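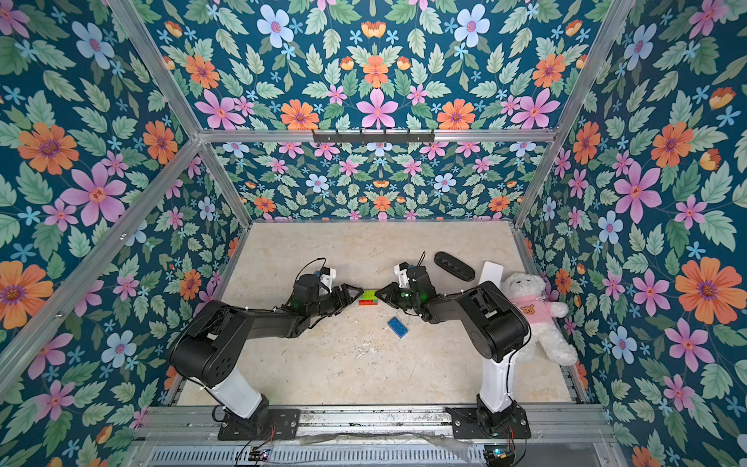 Two-arm cell with patterned wall covering, toy brick task.

Gripper and Camera Comparison: Frequently Asked Questions

What is being compared?
Two jaw sets for the Sukadon arm, called Brandes and Plillance after the projects they came out of, and two wrist cameras. The arm, the controller and the task list stay the same for all runs. Results are entered per jaw set, never per arm.

How many runs are in the current results?
281 with the Brandes jaws and 281 with the Plillance jaws. Runs stopped by an operator are included and scored as failures. Runs stopped by a power or network fault are repeated.

Which tasks are used?
Separating stacked toy bricks, picking a single brick that lies at an angle, moving an oval case, and handing a soft object from one arm to the other. The brick tasks take up most of the test time because they show differences in tip alignment. The soft object tells us very little about the jaws but a lot about force limits.

Why are the walls covered in a floral pattern?
The walls are one of the test conditions. A dense print with flowers at several sizes is harder for object detection than a plain panel. Each task is run against plain walls first and then against the print, with the same start positions. The floor covering is not changed.

Did the print affect the results?
Yes, for detection. With the print up, the first wrist camera lost the target in 31 runs. The second lost it in nine. Grasp success after a correct detection did not change for either jaw set.

What is the jaw opening?
Both sets open to 70 mm at the tips. Wider objects have to be gripped by an edge or a corner. We have not tested an extended version.

Can both arms work on the same object?
Yes, at reduced speed. The Wusness controller holds a keep-out zone around each set of jaws. The default zone is too large for brick work and stops both arms before the tips can meet. Set it to the smallest value and calibrate both bases again before the first run.

How far apart are the arm bases?
460 mm, center to center, on the front rail. If you use other spacing, change the value in the cell file. The controller does not measure it.

How should the wrist cable be routed?
Leave a loop at the wrist. A tight cable pulls on the mount at full rotation and shifts the camera calibration. Check the loop after every jaw change.

Do the jaws wear?
The Brandes tips showed rounding at the inside edge by the end of the series. The Plillance tips did not, but they slipped more often on smooth brick faces. We replace tips as a pair.

Are the logs available?
Joint positions and gripper current can be requested for all runs. Wrist video is kept for failed runs only. The next update to this page is planned for May and will add results for the soft tips.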